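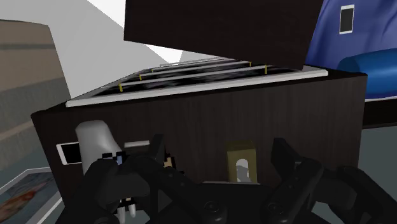 Figure 7.1. A flat panel with a pale frame on top of dark wooden furniture.

Chapter 7
Organizing League Competition

After studying this chapter, students should be able to:
Explain the difference between a league and a knockout tournament.
Calculate the number of games in a single round-robin schedule.
Describe how promotion and relegation affect the planning of a club.

A sports league is an agreement among clubs to play one another under shared rules over a set period. The agreement covers the schedule, the eligibility of players, the awarding of points, and the settling of disputes. Clubs that join a league give up part of their freedom to arrange games as they wish. In return they receive a steady program of play and a standing that can be compared with that of other clubs.

The main case in this chapter is the Hollevley Regional Hockey League, which has 40 member clubs and 1,587 registered adult players. Its season opens in September and closes in March. Until recently all clubs entered one knockout tournament, and half of them were eliminated after a single game. The league now operates in divisions, with the knockout tournament kept as a separate event.

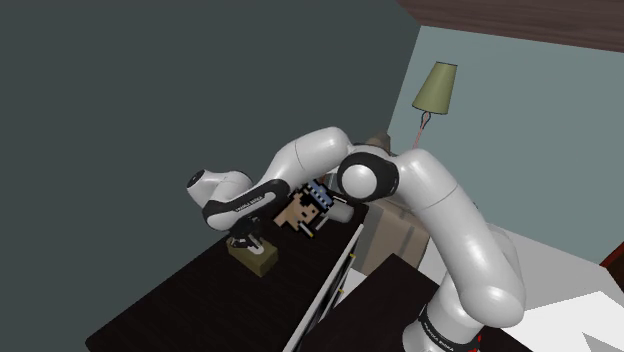

7.1 The Round-Robin Schedule

In a single round robin, every club meets every other club once. The number of games is found by multiplying the number of clubs by one less than that number and dividing the result by 2. A league of 40 clubs would therefore need 780 games, more than Hollevley's rinks could hold in one season. Placing the clubs in four divisions of ten reduces the total to 180.

A double round robin requires twice as many games but gives each club one home game against each opponent. Home ice matters to club finances. At Nuvholm, one of the larger clubs, ticket sales for a home game reach around 1,000. 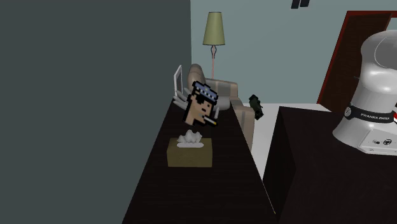 Travel must also be considered when divisions are drawn. The Cutitau club lies at the far end of the region, and its road games are grouped in pairs so that the team makes fewer long trips. Grouping of this kind places limits on the rest of the schedule, and the dates affected should be fixed before any others are assigned. Section 7.2 presents a method for doing so and applies it to the division in which Cutitau plays.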